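Bestance Doorbell Buttons and Chime Kit

Wired, loud, and blissfully unaware of the internet.
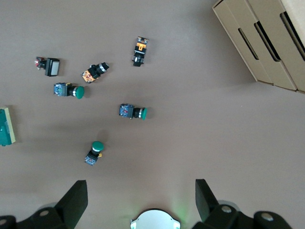

The Bestance kit makes a noise when someone presses the button at your front door. It has done this since our first model and we have been slow to think of anything to add. There is no app. It will not email you a picture of the mail carrier's hat, and it has never once needed to be updated before letting a guest in.

The kit was designed by Folasade Onuoha, who spent a winter missing deliveries while her previous doorbell looked for a signal. She drew the first version on the back of one of the "sorry we missed you" cards. We still have the card. The parcel went back to the depot.

What you get

1 Bestance push button for the door
1 chime unit, steel bells, cream cover
1 plug-in transformer
20 feet of bell wire
4 screws and 4 wall plugs
1 instruction sheet, printed on one side

Choosing a chime

Flultholm is the standard chime. It gives two notes, the second lower than the first, like a polite person sitting down. It suits apartments and smaller houses, and most people never want anything else.

Bashir is louder. We developed it for workshops, long hallways, and households with teenagers in headphones, although results with the last group are mixed. It has a single bell and a striker that means it. If you have a nervous dog, please consider the Flultholm.

Zekero is the quiet one, a soft wooden knock made for nurseries and night-shift workers. Abimbola Dauda in our repair shop calls it "the doorbell for people who don't want visitors," and we have stopped trying to talk him out of it.

All three fit the same bracket and run on the same transformer, so you can change your mind later with a screwdriver and 4 minutes.

Installation

Turn off the power before you touch an existing doorbell circuit. Run the wire from the door to the chime, strip the ends, and fasten them under the two terminals. It doesn't matter which wire goes to which. People write to us to check this, and we admire their caution, but it still doesn't matter.

Mount the button at a height a visiting child can reach, or slightly above, depending on your street. The button needs a hole in the door frame for the wire to pass through. If your frame is metal, or you're replacing an intercom, call us first.

For a back door, add a second button to the terminal marked REAR. The Flultholm plays a single note for the back, which lets you know whether to hide in the kitchen or the living room.

Care

Wipe the button with a damp cloth when it looks as though it needs it. Don't oil the striker. Don't paint over the button either — we can usually rescue one, but Abimbola keeps the worst cases on a shelf and shows them to new staff.

Guarantee and spares

The chime is guaranteed for 20 years and the button for 4. Buttons live outdoors and get leaned on by people holding pizza. Replacement buttons, springs, and covers are sold separately and fit every kit we've made.

From customers

"Rings when pressed. My mother-in-law has noticed." — Ayodele Ogbonna

"I ordered the Bashir and can hear it from the garden, as can the family next door. They have asked for the name of the company, and I don't think they want to buy one." — Blandine Baudry

Kits ship within 3 working days. If you'd like a different wire length, put it in the order notes and Onyekachi Okeke will cut it for you. He rounds up.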